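3.2 Looking after the hand-held gripper
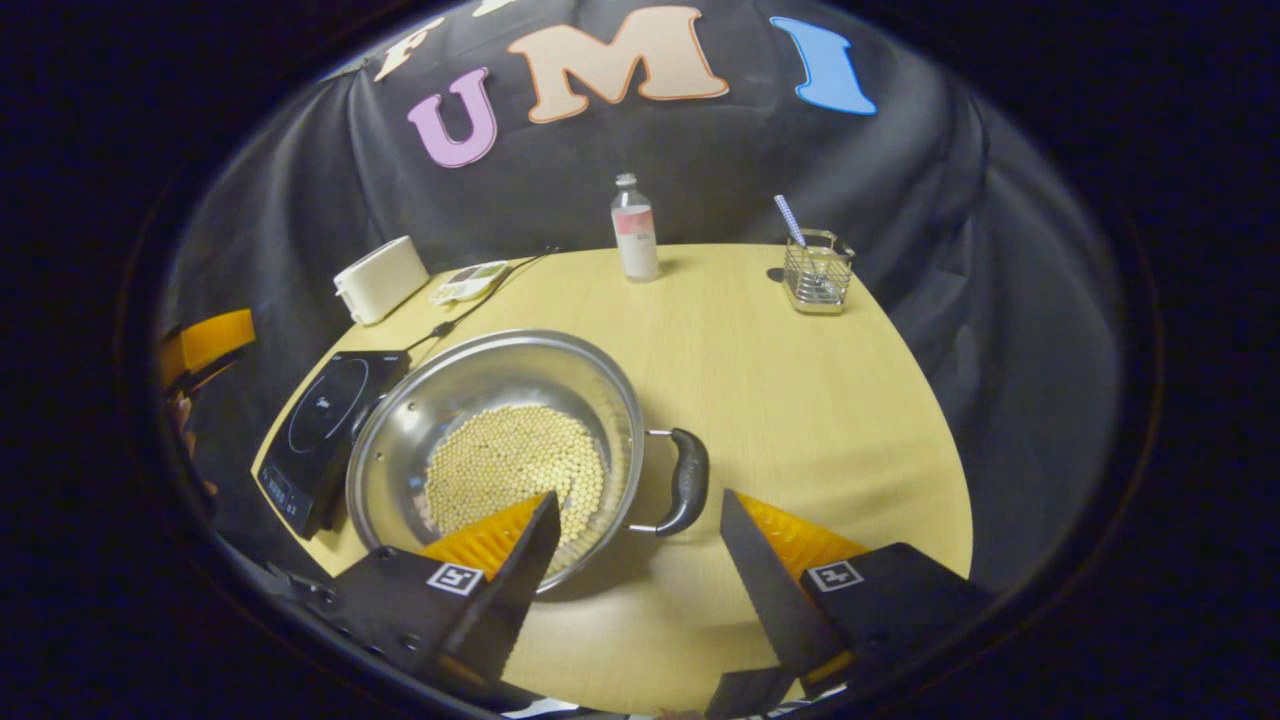 I keep two Udholm hand grippers going for our kitchen recordings, and most of my week goes into the fingers. The motor-free design sounds like it should need no care at all (I thought so too!), but the ridged pads wear down and the linkage picks up grit. We swap pads after 600 grasps, or sooner if the ridges feel smooth under a thumbnail. In Figure 1 the orange pads sit on the inner sides of the fingers, and there's a square marker on top of the left finger, the one reaching over the rim of the pot of soybeans. That marker is how we get the finger opening later on, so it gets wiped with a barely damp cloth before each session. Never alcohol, it lifts the black print and then you lose a whole morning.

Figure 1. Gripper fingers open at a pot of soybeans, induction cooktop to the left.

Pads are glued, and this took us ages to get right. Our first glue, from Flimura, let go at the bottom corner after a few days. Su-chen Yuen switched us to a thin double-sided film and clamped each pad for 50 minutes, and we haven't lost one since October. After a swap I open and close the fingers 70 times by hand, then redo the width calibration with the Tradau gauge block. If the two closed readings differ by more than a millimeter I take the finger off again and look for glue under the plate. It's nearly always glue under the plate.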